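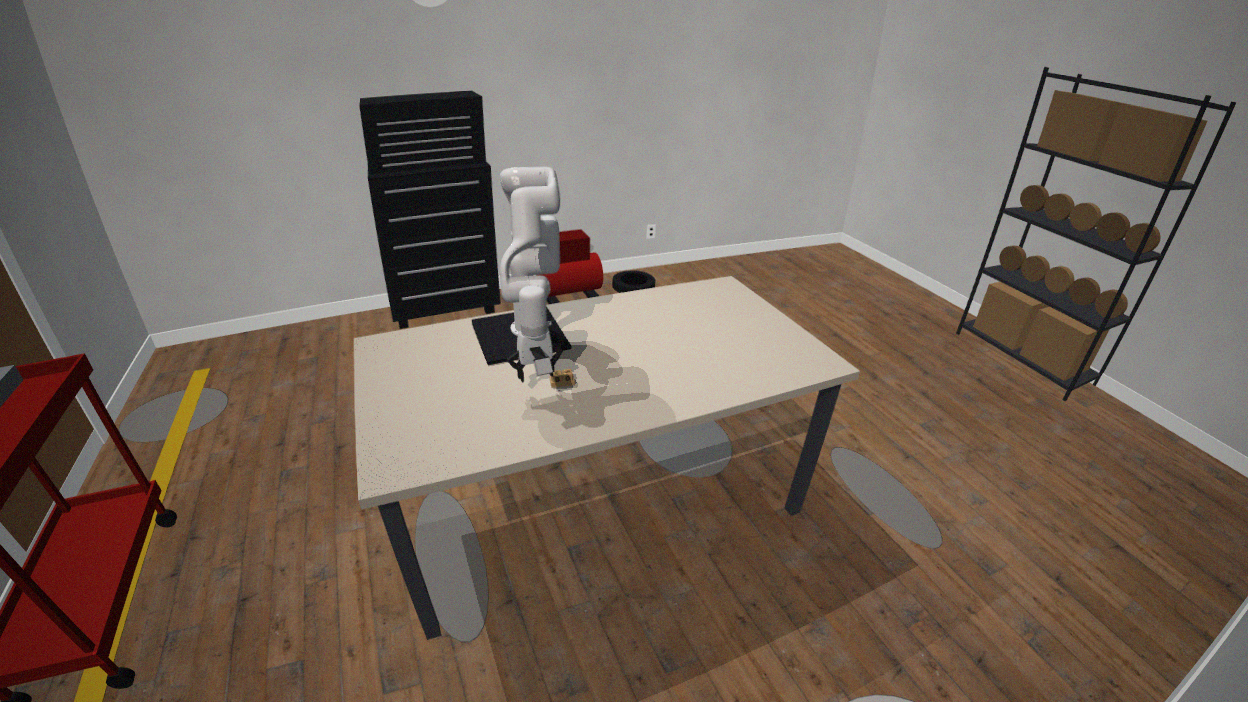 Randomizing the camera instead of the textures

Posted 01/11/2019

I wrote in the last post that the stacking policy was stuck, and that I would try one more thing before giving up on images as input. I tried it, and it helped. These are my notes while I still remember the settings.

The task is the same as before. A fixed arm with a two-finger gripper works over a table, and it has to learn to handle small blocks from camera images alone. Everything is trained in simulation. The simulator is Danzer, with the garage room that comes from the Lukgate scene pack. I kept the full room with the tool cabinet, the compressor and the shelves. An earlier version had a bare gray void behind the table, and policies trained in the void fell apart as soon as anything showed up in the background.

Until March I was following the usual recipe. Every episode got new textures for the table, the floor and the walls, plus new light positions. Success on the held-out set was poor and the training curves were noisy. I assumed I needed more variety, so I added more textures. The curves got noisier.

What I changed was the part of the setup I had treated as fixed. I left the textures alone, one table and one floor for the whole run, and moved the wrist camera instead. At the start of each episode its mount gets a small random offset and a small random rotation, and the field of view changes slightly too. The room camera gets the same treatment with larger numbers. Lighting still varies, but only in strength.

The held-out set has 200 episodes. Under the old recipe the policy finished 49 of them. With the camera changes it finished 535 out of a longer set I made later, and I can't compare those two numbers fairly, so please don't quote them side by side. I am rerunning the old policy on the longer set now. Going by the replays, which I watched one after another for most of an evening, the new one is clearly better. It lines up before it descends. The old one used to drop straight down and push the block away.

I ran 11 seeds. Two of them never learned to close the gripper at the right time, and I don't know why. They look normal for the first part of training and then settle into hovering. I left them in the results.

The blocks have numerals on their faces, and I had expected trouble from that. An 8 looks the same upside down and a 5 does not, so I thought the policy might pick up on the print and ignore the shape of the cube. To check, I swapped the numerals at test time, then removed them. The swap made no difference I could measure. Removing them hurt a little, mostly when two blocks were close together and there was less to mark where one ended and the next began.

Shadows were the bigger issue. The arm throws several overlapping ones across the table, and in the wrist view they can cover a lot more of the surface than the blocks do. My guess is that the old policy was partly steering by the gripper's own shadow. With a fixed camera that is a pretty good height sensor. Once the camera moves between episodes, the shadow lands in a different part of the image each time and stops being such an easy shortcut. I haven't proved this. The test would be to turn shadows off for one run and see how far each policy falls.
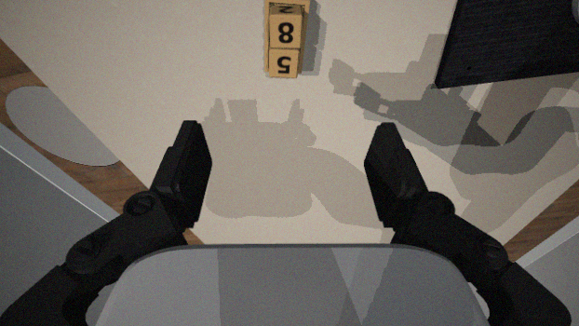 Eltitlow wrote back after reading a draft of this and disagreed with the shadow idea. Moving the camera also changes how large the blocks look, the message said, and that alone could force the network to learn something about distance. The suggestion was to randomize only the rotation, keep the offset at zero, and see whether the gain survives.

That is a fair objection and a cheap run, so it goes on the list ahead of the shadow test. Each run takes a bit over a night on my machine.

The config files are in the Barkisstead repository, in the folder for this post. The camera ranges are at the top of the file. If you use them with a different gripper, shrink the wrist offset first, or the fingers will leave the image in some episodes and the policy gets nothing useful from those.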